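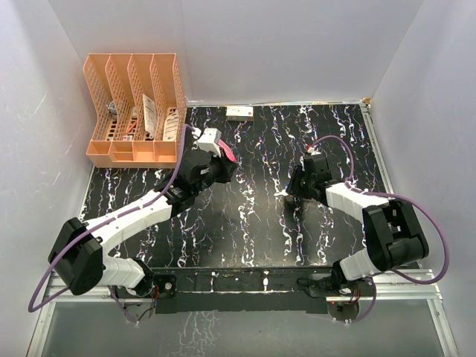
An orange desk organiser on a black marbled tabletop, with cards standing in two of its slots.

Can you really buy an island?

Adverts make it sound easy. Pick an island, pay, and sail off to be king or queen of it. Don't believe all of that.

Take Varnen, a small island that was put up for sale in October. The advert said it was "your own private country". It wasn't. Varnen still belongs to a country called by its usual name on every map, and whoever buys it has to obey the same laws and pay the same taxes as everybody on the mainland. Buying land makes you an owner. It doesn't let you print money or make up your own rules about bedtime.

The advert also said the island was "ready to build on". Ask what that means! Is there any fresh water? Varnen has one well, and in a dry summer it gives 300 litres a day. A family can use more than that. Is there electricity? No. Every brick, pipe and bag of cement would have to come by boat from the harbour at Tikia.

Then there is the beach. In many places the sand below the high tide line can't be sold at all, so anyone may walk there — even if the owner puts up a cross sign.

Leonie Baumgartner used to sell land near Barrios. She told us she always looked for the words an advert left out. "If it says 'peaceful', I ask how far it is to a doctor," she said. From Varnen it is 230 minutes by boat and bus.

Try it yourself. Find an advert for a house or a piece of land and underline every word that can't be checked, such as "perfect" or "dreamy". Now read what's left. Is it still a long advert?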